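Home Organization for Small Spaces
Handout for Session 4: Baskets, Bins and the Stuff on Your Desk
2/27/23

Hi again everybody! I'm typing this up the way I talk, so bear with me. If you missed last session, get the drawer notes from Trinity Dvorak before you try the homework, since I'm going to keep using the word "zone" and I'm not going to define it twice.

Where we left off

We had all emptied one work surface and sorted what came off it into keep here, keep elsewhere, and go away. A few of you (no names) came up with a fourth pile called "I'll think about it." Fine. Put that pile in a bag, write December on the bag, and if you haven't opened it by then you know what to do. I did this with a bag of 17 charging cords and I opened it for exactly one of them.

Tonight is the keep here pile. It needs a container, and I want to spend most of our time on open baskets, which people buy constantly and use badly.

What an open basket is good for

Things you grab many times a day and put back without looking. Pens, markers, the tape, the little scissors. You should be able to drop something in from above with one hand while you're on the phone. If you need two hands, or you have to move something else first, you'll stop doing it by the second week. I've tested this on myself more times than I'd like to admit!

It's bad for anything tiny (paper clips go straight out through the slots), anything you need to find by its label, and anything that spills. Those want a lid or a drawer divider, see the Session 3 sheet.

Size

Go smaller than you think. Lieven Kuipers brought in his basket from home last time and it was a lovely big thing, and everything he needed was underneath everything he didn't. Measure your longest item and let that be the long side, plus a finger or two. For depth, a pen standing up should stick out over the rim far enough to pinch. Deeper than that and you're fishing.

Cost doesn't matter much here. The secondhand shop in Hidthorpe had a whole shelf of plastic ones the last time I went, and I came home with two for less than a coffee.

Where it goes

Most people put the basket dead center or right under their elbow. Try the far edge first. You want the near part of the table free for working, and the far edge is still an easy reach on a normal desk (my own is about 40 inches wide and not very deep, and I can touch the back without getting up). Then turn it until the long side is comfortable for your hand. It doesn't have to line up with the wall. I know that bothers some of you.

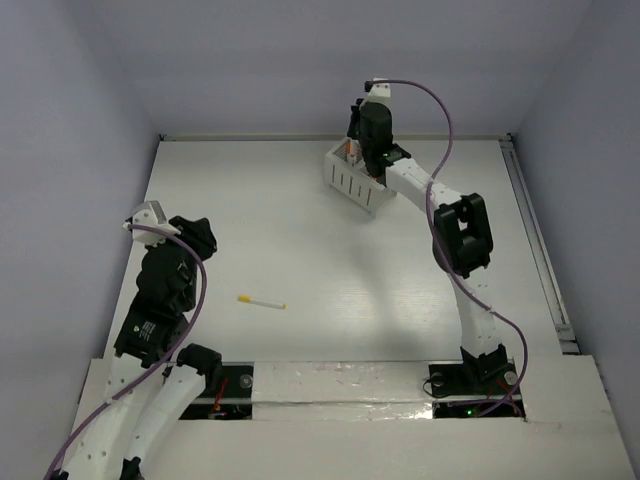
Fig. 1. White slatted basket near the far edge, set at an angle, with a marker-like item standing at the left end.

Look at the marker in Fig. 1. It's nearly upright, so you'd get hold of it from the top. Long items at one end, standing, and the shorter junk in the rest of the basket: that's the arrangement I'd like you to try first. A strip of cardboard folded into a V will keep the long ones up if yours flop over.

For next time

Pick one basket and one surface. Fill it, use it for the whole week, and write down whatever you found lying next to the basket instead of inside it. Bring the list. Also bring one empty shoebox, any size, we're cutting them up for dividers.

Room 17 again, same door as tonight.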